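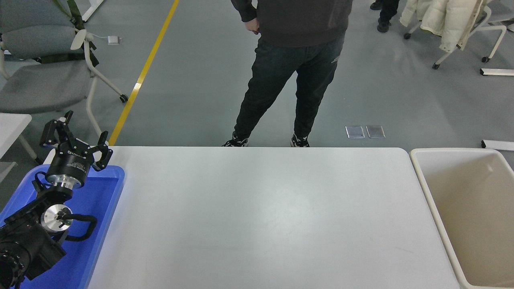
Unit 4: Shelf Life, Stock Counts and Other Sad Stories

Handout to go with the two sessions on inventory. Read it before the second one. People who read it after the second one tend to ask me things that are in it.

4.1 What a count is for

A stock record is a guess that somebody typed in. It starts out right on the day it is entered and gets worse from there. Boxes get put back on the wrong shelf, a return is logged twice, a sample goes home with a salesman and starts a new life. The count is how you find out how bad the guess has become.

Our running case is Halonen, a wholesaler of kitchen goods. In March the system said they had 2,563 items of the Jidell line. The shelves said otherwise, and by 247. Management's first idea was theft, which is always management's first idea. It was mostly a supplier's cartons booked in by the case and shipped out by the piece.

4.2 Full counts and cycle counts

A full count means closing the doors and counting everything. It is tiring and expensive, and the people doing it at four in the afternoon are not the careful people who started at eight.

A cycle count takes a small slice of the stock every working day. Halonen moved to 30 locations a day, picked by the system. The staff hated this for a month and then forgot there had been any other way.

Terms you need:
Shrinkage: stock you paid for and can't find.
Variance: the gap between record and shelf, in either direction. Finding too much is also an error, though it rarely gets a meeting.
Blind count: the counter isn't told what the system expects. Try it the other way and watch how often people find exactly the number on the sheet.

4.3 Which items first

Sort your items by yearly value, price times quantity sold. A short list at the top will carry most of the money. Those are your A items and you count them often. The C items are washers and string. Count them once a year and don't lose sleep.

Clundico, the other case in your reader, did the reverse and had superb records of its string.

For next time

Work through the Proltunum sheet (816 lines, sorry) and mark the A items. Bring your cutoff and be ready to defend it. Written answers go to Joelle Rawashdeh by 12th April. She does not accept photographs of notebooks.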